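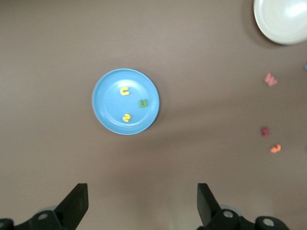 Film and Home Video, Unit 6: Commentary Tracks and Extras

Reading for this unit: Lecomte, chapter on supplements. The Perrin article is optional.

1. Where extras came from

Laserdisc had room for a second audio channel, and a few publishers put a person talking on it. Early tracks were mostly scholars reading from notes. Directors came later, once studios saw that collectors would pay for a title they already had on tape.

DVD made this ordinary. By the end of the 1990s a plain disc with only the film and a trailer looked cheap on the shelf.

2. Types of commentary

Scripted: one speaker, usually a historian. Dense, few gaps.
Solo director: uneven. Long silences are common in the last third.
Group: cast and crew in one room. Good for stories, weak on technique.
Edited: separate interviews cut together to sound like one session. Listen for changes in room tone.

3. Using a commentary as a source

Treat it as an interview. The speaker is remembering, often years afterward, and sometimes with a publicist in the room. Check dates and budgets against something printed at the time. Note the edition you used — tracks get dropped or re-recorded when a film moves to a new format.

Cite by speaker, film, edition and running time. If two speakers overlap, name both.

4. Deleted scenes

A deleted scene on a disc may be unfinished, with temporary music or missing effects. Don't describe it as part of the film. An extended cut is a different case and we will take it up in Unit 7.

Assignment

Pick one commentary from the library list. Listen to 20 minutes without stopping, then go back and log each claim the speaker makes about production. Choose two and try to confirm them. Two pages, due June 5, 2024. Discs can't leave the building, so leave time for that.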